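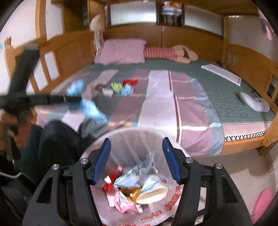

Workplace first aid kits: what to stock, when to check
Speaker: Chun-yin Cheung

Slide 1. Start with the Nudik survey. We looked at 197 kits in small shops and offices. 125 had at least one item past its date, mostly wipes and eye wash.

Slide 2. Pass the two sample kits around - Herkero soft pouch, Zindar wall box. Same contents. The wall box is easier to find, the pouch goes in a van. Ask who knows where theirs is kept.

Slide 3. Restocking. Plasters and gloves go first. Keep a written list inside the lid with dates next to each item. Gloves in two sizes.

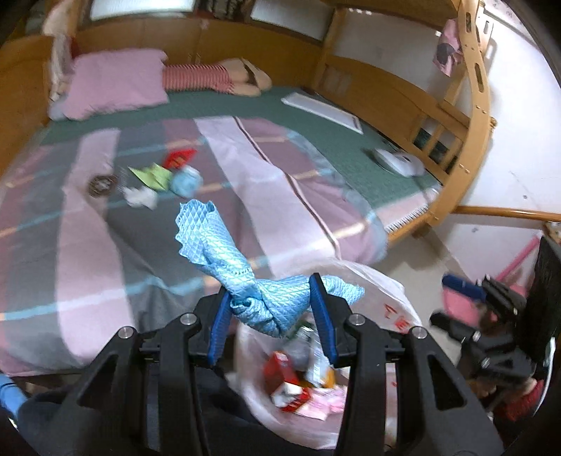
How often should a kit be checked? Once a month, and again after any use.

Slide 4. Who does it. One named person plus a backup. At Liu they do it on the first Monday with the fire door check, takes a few minutes.

Slide 5. Larger sites. Up to 100 staff on one floor - two kits, at opposite ends. Skip this one if short on time. Handout is by the door.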